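## 4.3 Setting the grip height (Kirard cell, both arms)

1. Stand a vase on the marble top within reach of both arms.
2. Open the fingers fully and bring the wrist down until they sit either side of the vase.

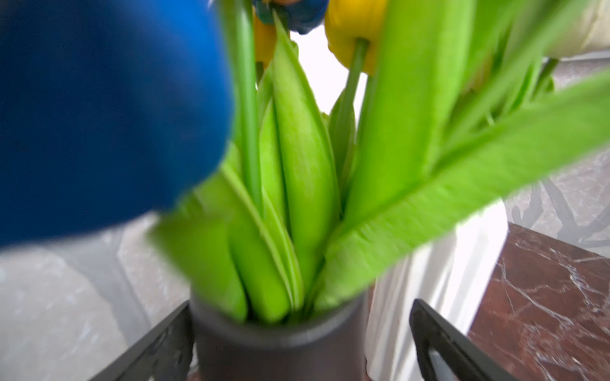
*Fig. 7 – Fingers open either side of the dark vase, no contact.*

3. Save the position as point 19 and repeat with the white vase.

**Note:** Keep the second arm above the flowers while the first is low.

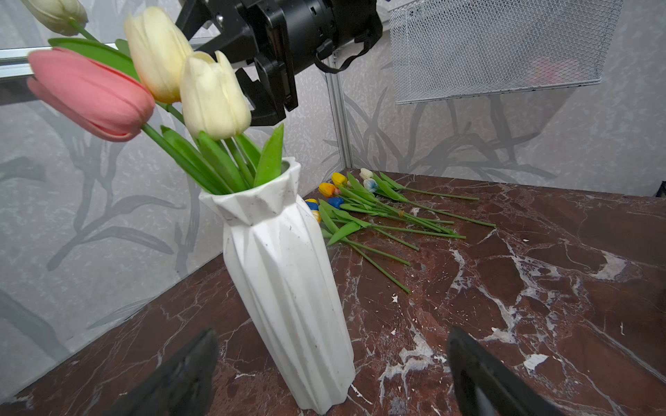 Morenike Lawal asks that the grip force be left at the factory value of 106 until both points are saved – she has seen people change it first and then lose the setting on restart.

4. Send the right arm to a single stem and close on it just above the rim.

**Caution:** Keep hands behind the front rail while either arm has power.
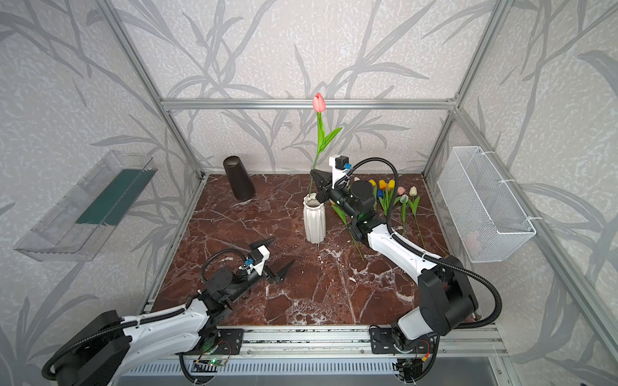
*Fig. 8 – Right gripper closed on the stem, left gripper open.*

5. Check that the cable conduit is clear of the elbow, then run the test at low speed.
6. Check the finger screws every 1,000 cycles.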